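Sylvain Gautier
May 18, 2024 · 5 min read

Okay, I have opinions about what it costs to follow a minor league hockey team in this country and I'm going to put them all in one thread so my wife doesn't have to hear them at dinner again.

Background for the new people: I've had two season seats for the Tullesby Rutura since I moved here. Section 5, right behind the penalty box. Great seats if you like hearing grown men argue about hooking.

The renewal email came this week. My seats went up 31 dollars each. Fine. I can live with that. Prices go up, players need to eat, the ice plant is older than I am.

What I can't live with is the new "game day access fee." It's 100 dollars per seat for the season and it gets you into the building. You know what used to get me into the building? The ticket.

I called the ticket office to ask if I could buy the seat without the access and just look at it from the parking lot. The guy laughed, which I appreciated. Then he read me the paragraph from the website.

Parking is its own thing. The lot on Mokoswood Avenue was free for season ticket holders until February, when it switched to an app in the middle of the season. No warning, just a sign on a sawhorse.

The app wanted my plate number, my card, my birthday and permission to send me "lot news." What is lot news? I've been getting it for months and I still couldn't tell you. Last one was about a different lot.

So a lot of us park over by the Seok furniture store now and walk. It's a decent walk and you meet people. I've had better hockey talks on that sidewalk than I ever had in the concourse, to be fair to the app.

Food. I used to get a pretzel and a coffee and feel like a rich man. The pretzel is smaller this year and I will go to my grave saying so. They call it "artisan" on the board. It comes out of the same warmer!!

And they got rid of the refill cup. That cup was the best deal in sports – you bought it opening night and it paid for itself before the clocks changed. I have five of them in the cupboard and every one is now just a cup.

Someone in the replies is going to say "it's still cheaper than the big leagues." Yes. It is. A hot dog at home is also cheaper than the big leagues. I'm comparing us to us.

Florante Umali, who sits one row down from me and has done our section's road trips for years, put together his own numbers for a family of four. Tickets, parking, four hot dogs, four drinks, one program and one foam thing that will be left in the car.

He picked ten games, because that's what a normal family with school and jobs might get to. He got to 500 dollars before the hot dogs. We looked at the napkin for a while and then the second period started.

His point, and I think he's right, is that the tickets hardly moved. It's all the stuff stuck on around the ticket. If they'd put the whole thing in the ticket price people would have yelled for a week and paid it.

The families are who I worry about. I'm a guy with two seats and a grudge, I'm coming back no matter what. A mom with three kids does the math once and goes to the movies.

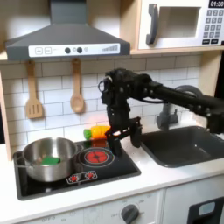 And you can see it on weeknights. The kids' section behind the far net used to be so loud the goalies complained about it. The last few home games before the playoffs you could hear the skates from up there. I don't love that.

Things I'd do if they put me in charge, which they won't. Bring back one family night a month with a flat price, parking included. Sell it at the door, on paper, for cash if people want.

Bring back the refill cup. I'm serious. People came early to fill that thing and then they stood around by the jersey stand and bought jerseys.

Put the full price of a game on the website, one line, everything in it. If the number embarrasses you then maybe change the number.

Leave the organ guy alone. Nobody has threatened the organ guy as far as I know, I just want it on the record.

A few of you asked if I renewed. Of course I renewed. Both seats. I did it at midnight and paid the access fee and felt bad, and then I looked up when the schedule comes out.

If you've got last season's receipts from a family trip, send them to me or to Florante. He's making a proper spreadsheet for the fan forum with the front office and he'd like something better than my napkin. Cover up your card number first, please, two of you already didn't.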